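I spent most of Friday in the back row of the Neswood courthouse, and let me tell you, those benches haven't gotten any softer! But the wait paid off, because the judge finally handed down sentences in the Plostska warehouse fraud case.

Fourteen people were convicted back in the spring (yes, it took this long), and six of them are going to prison. The other eight got probation and a pile of community service. All of them have to chip in on paying back the 166 customers who handed deposits to Planix for storage units that were never built.

I read the whole 420-page file over two weekends, mostly at my kitchen table with way too much coffee, and I still can't follow where half the money went. Some of it passed through an office on James Street that had a mailbox and not much else. 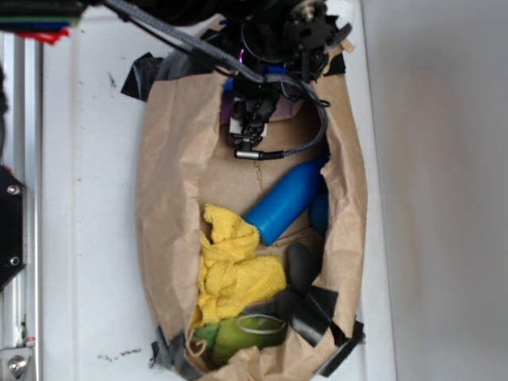 One of the customers told me in the hallway that she'd stopped expecting her deposit back a long time ago, and that she only came to hear the word "guilty" read into the record one more time. She thought the probation terms were too light, and a few people near us were nodding along.

The defense lawyers say they'll appeal for at least four of the six. They have until the end of July to file, so I guess I'll be back on that bench pretty soon, and I'm bringing a cushion.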